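Papers > Flellska Workplace Studies > Shared Kit in Small Offices > Section 4

We use cookies to remember your reading preferences. Accept / Manage

4. Hoses, and where they go when we've finished with them

I didn't set out to write a whole section on hoses. My notes for the Nunden building had them down as a side matter, somewhere after extension leads and before the stepladder, but once I started asking people about the shared cleaning kit they kept coming back to the hose (often with some feeling!) so it gets its own section.

By "hose" I mean the ribbed, bendy sort you find on cleaners and small extraction units, the kind that will stretch a bit if you tug it. I went through 79 diary entries from people who had borrowed one at work, and I sat in on as many of the borrowings as I could manage without getting in the way. Most were short. Somebody had spilled coffee grounds or wanted the crumbs out from behind a desk, and they'd be done in up to 12 minutes, including the walk to the cupboard and back.

What took the time was the handling. A ribbed hose has a bend it likes, usually the one it's been stored in, and it goes back to that bend the moment you loosen your grip. People dealt with this in all sorts of ways. Some looped it over a shoulder, some ran it down the front of the body and steered from the far end, and a fair few let it trail and then caught a chair with it. I'd say the ones who kept it close to the chest had the easiest time in the narrow gaps between desks, though I'd want to watch a lot more of them before putting that in a table.

The end piece matters too. On the hoses I'm most interested in, the ribs stop short and a plain smooth length takes over, as in Figure 2. You can get a firm hold on that smooth part and push it into an opening, whereas the ribs give under your hand and the whole thing goes in crooked.

Figure 2. Blue ribbed hose with its paler, smooth end section, in an office.

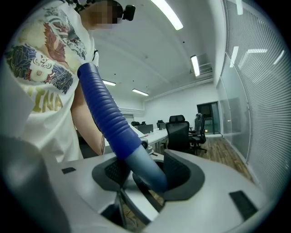

Ermira Dimitrov told me she had given up on the ribs altogether and only ever picks a hose up by its ends, one in each hand, even if that means putting her tea down first. She also thought we'd have far fewer split hoses if the cupboard had a proper curved hook in it. I think she's right about the hook. The Nunden cupboard has a single nail at head height, and the hose kinks wherever it crosses it.

Musa Adebisi's diary has a nice run of entries from December in which he tries coiling the hose flat on the floor of the cupboard, then standing it in a bin, then going back to the nail. The bin won for a while, until someone needed the bin.

I asked everyone to say how happy they were with the storage on a scale up to 80 (a leftover from an earlier questionnaire, see 2.3, and I'd pick a shorter scale another time). The scores are all over the place and I haven't leant on them. The written comments were much more use. People minded the kinks, they minded the dust that fell out of the open end onto their shoes, and they really minded finding the end piece missing. Geerts, on the upper floor, had tied theirs on with string, and the string was still there when I went back.

Section 5 moves on to the stepladder.

Comments

Viorica Petkov: We hang ours over two coat pegs set a bit apart and it hasn't kinked since. Worth a try before you buy a hook.

Kalliopi Krasniqi: Did you look at longer hoses at all? Ours at Stonon reaches the whole room and it's a nightmare to put away.

Blagoje Nikolaidis: String on the end piece, yes! Ours is on a bootlace.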